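Home Film Books Stage Opinion Newsletter

Stop asking short films to be auditions
Opinion, December
By the film desk

Went to the shorts night at the Petska again. Small room, bad heating, good crowd. Six films, and after every single one the same question from the host. So is there a feature version?

I've had enough of that question.

Nobody asks a poet when the novel is coming. Well, people do, but it's rude and everyone knows it. With film it passes for interest. You make eleven minutes about a ferry that has stopped running, you get it exactly the length it wants to be, and the first thing anyone says is make it longer.

The best thing on the night was Ramness. No dialogue, hardly any music. A woman sorts out her late brother's shed and at one point reads the backs of seed packets out loud, and that is the nearest thing to a speech in it. OK so there's a bit of talking then. You know what I mean. It would be dreadful at ninety minutes. It'd need a neighbour with a secret.

I blame the money, mostly. Grudano, the fund most people round here end up applying to, had 387 applications for its last shorts round and the form has a box on it headed "future potential". 800 words allowed. The box for the film itself gets fewer. So of course people write films with a door left open at the end. They've been told to. 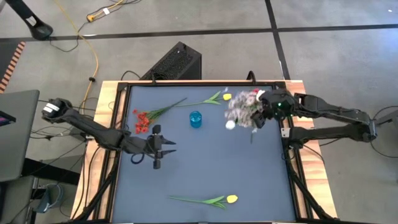
What the form does to the work

You can see it in the endings. Somebody looks out of a window. Somebody gets a phone call and we don't hear it. Cut to black, applause, and it isn't mystery at all, it's a sales pitch. I sat through three of those in one evening and could of drawn you the funding application for each.

And the grants are tiny! 3000 for a whole film, crew fed, sound mixed, festival fees on top. For that sort of money the least you can do is let people finish the thing they started.

Danladi does it better. A smaller festival, two days, and the rule is that discussions stick to what was on screen. No "what's next". It sounded fussy to me before I went. Best talks I've heard in years. One director spent twenty minutes on why she kept a shot where the focus drifts, and the whole room argued with her.

Yes, some shorts are first steps. Fine. Some people want to make features and a short gets them through the door, good luck to them. But put them in their own round, with thier own form, and take that box off the other one.

Then maybe we could get an ending or two. I'd go to the Petska for that, even with the heating as it is.

More in Opinion
Subtitles are not a chore
Why I still buy the programme
The trouble with the ninety-second trailer
Bring back the interval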